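Notes for the Lollcombe open day, Intro to Automation, Unit 2. Read them before the quiz, or during the bus ride, like everyone else.
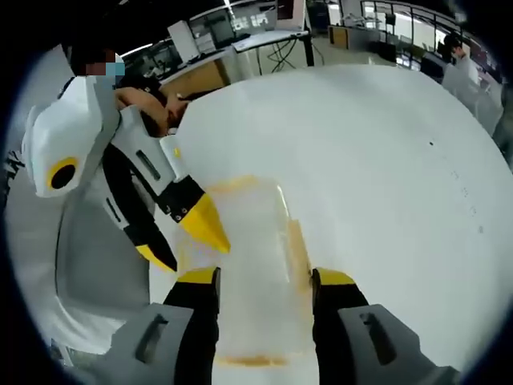 Handout by the course instructor | 29/11/2025

The stop worth your time was the hand-held gripper table. Two people, two grippers, one clear container, and a lot of leaning.

Write down which gripper came in from which side. Your August notes on approach angle apply, if you kept them.
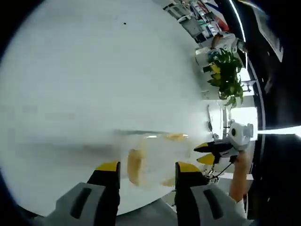 Does a clear cup make grasping harder?
Often. Depth sensors tend to see through it, so the software has less to go on.

Yellow tips are easy to find against white. Black ones would be too, so discuss.

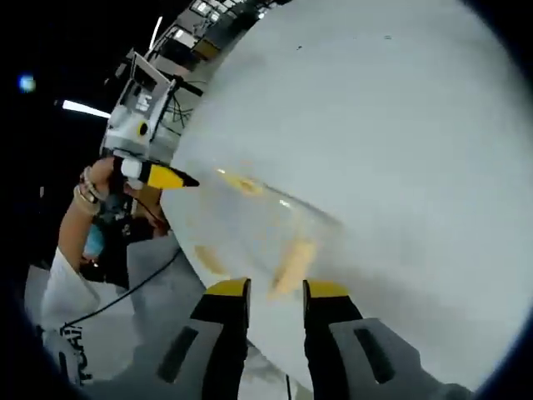 Department of Applied Automation, Room 102

Due next class: one page, 10 points. Spelling "gripper" correctly is assumed.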